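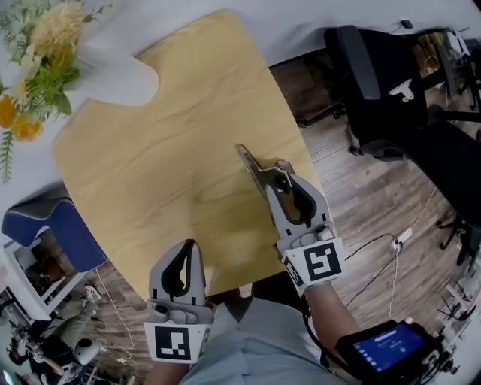
Tornville Workroom – Tables, Tools and Flowers

Posted 22 Oct 2018

The small workroom at Tornville reopened in February after the walls and ceiling were repainted. These pages collect pictures from the room in everyday use. This is gallery 8, and it covers the table and the room above it. Earlier galleries covered the storage wall, the entry and the sink.

The room measures 213 square feet. It was used as a stockroom by Farkas until the lease changed hands, and most of what was in it went to the Mirnamen warehouse. One bench stayed behind and was later sold. Everything in the room now was chosen for table work: cutting, scraping, trimming stems, wrapping, and the small repairs that come in from the front counter.

The table

The top is a light, pale yellow wood with rounded corners. The grain is fine and wavy, with a few darker streaks that show up more in some light than in others. We looked at a white top first and decided against it, as the room already had plenty of white in it. The corners were the other reason for choosing this one. People pass close to the table all day, and a square corner at hip height gets noticed.

The surface is kept clear between jobs. Tools come out one at a time and go back to the rack before the next one is picked up. Flat metal blades are laid down with the edge facing away from the person working.

Care is simple. Wipe with a damp cloth, then a dry one, always along the grain. Leaves and sap are taken off the same day. The finish is a clear one from Gorkard and is due for a new coat every 20 months. Please don't put hot cups on it.

Flowers

Stems are trimmed on the table and the bouquets are then moved to the far side. The yellow and orange ones have been popular this season, usually with a good amount of fern or other fine greenery mixed in. Loose sprigs are saved in a jar for smaller bunches. Large white petals bruise easily and should be lifted from underneath.
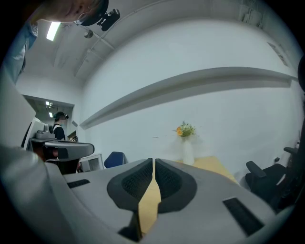
Light and ceiling

Lighting was the largest item on the list when the room was redone, and the whole job came to 1845 dollars, paint included. The old fixtures gave a yellow cast that made it hard to match colors. The ceiling is now white all the way across, beams and ducts included, and the rectangular light is bright enough for close work at the table. Painting the ducts was slower than boxing them in would have been, but it kept the height of the room. The vent was left where it was.

The walls

White again, in a flat finish. It marks easily – more easily than we expected – and touch-up paint is kept on the bottom shelf by the door. Stir it well and use the small roller. A brush leaves lines that show from across the room.

Nothing more is to be hung on the long wall for now. It has its long white shelf or ledge, and the fixing points for anything further still need to be checked.

Notes on the gallery

Pictures may be reused with credit to the Tornville Workroom. Larger copies can be requested at the front counter. Gallery 7 (sink and drying rack) is still online, and the next one will cover the tool rack and the new drawers, once the drawers are in.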